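Tomwood gripper comparison, sim set

README, last touched Tuesday, November 19, 2024

Quick notes so people stop asking me in the hallway. Will tidy later.

What this is

Wrist-camera renders and joint logs from trying three grippers on the same simulated arm, same tabletop tasks. Gotum (linkage fingers, black), Noiphan (parallel jaw), Urska (suction plus one thumb). All sim. No real-arm runs in this release, don't quote it as if there were.

2077 episodes total after cleanup. Task is always pick up one thing, put it in or next to another thing. Fruit and bowls mostly. Some mugs.

Layout

episodes/ one folder per episode
episodes/N/wrist/ frames, PNG
episodes/N/joints.csv arm + gripper, one row per control step
episodes/N/meta.json gripper name, task text, seed, result
splits/ train, val, heldout
tools/ replay and the plotting script

Control runs at 30 Hz, frames saved at the same rate. Episodes get killed at 500 steps. If result says "timeout" that's what happened, it isn't a crash.

Which split

Use heldout for comparing grippers. 300 episodes, same seeds for all three, so object poses match at step 0. Train and val are NOT matched across grippers, different seeds, different mixes. Averaging over them tells you nothing about the hardware. People have done this twice already.

Camera

Wrist mounted, fixed to the last link, looks down past the fingers. Same intrinsics for all three. Mount offset is different for each because the bodies are different lengths, see meta.json under cam_offset. Gotum eats the most view by far. Plates and finger links fill up the bottom of the picture, and whatever is right in front of the palm can be partly blocked. We left it like that. Moving the camera up fixed the view but then the offset didn't match any mount we could really build.

If your policy only gets wrist frames, expect Gotum numbers to be lower for that reason alone. There's a mask per gripper in tools/masks if you want to black out the body and compare fair-ish.

Scene stuff

Table textures are randomized, wood and marble and a few plain ones. Sometimes a slab on top of another surface, so you get a hard line running across the table at an angle. Detector we tried first kept calling that line an object edge. Bowls are plain white, some render a bit see-through, known thing with the material, not fixing for this version.

Task text says "the bowl" even when there are two. Yes it's ambiguous. The meta file has target_id, use that.

Gotum wrist view, apple and bowls layout:
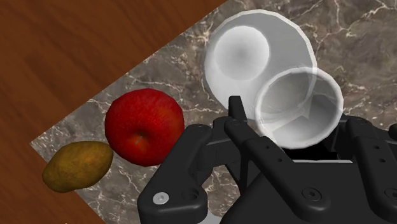
Rongrong Qian wrote back on the draft that the masks should be the default for any gripper ranking, and that without them we're scoring the camera mount as much as the fingers. Fair. Masks stay optional for now becuase the baseline scripts were all run without, but report both if you can. I'll rerun the baselines masked when the cluster frees up.

Known problems

- Gripper width in joints.csv is in meters for Noiphan and radians for Gotum. Convert before plotting. The plotting script does it, your own won't.
- Suction on Urska is on/off, no leak model. Too good on smooth round stuff, don't trust it.
- Friction on the fruit was raised in June and not changed since. Older runs not included.
- A few meta files have "grasped" true when the fruit is only wedged against the bowl. Adjoa Opoku has a list, ask her, not merged yet.
- Seeds are stored as strings. Sorry.

Replay

python tools/replay.py --ep 12 --gripper gotum

Needs the same simulator version as in requirements.txt. Newer one loads but contacts come out diferent and the fingers jitter on close.

Don't use this for

Anything about force. Contact forces are logged but we never checked them against hardware. Also not for telling anyone which gripper to buy.

Fixes: send a patch or tell Adjoa. Please put the episode number in the subject.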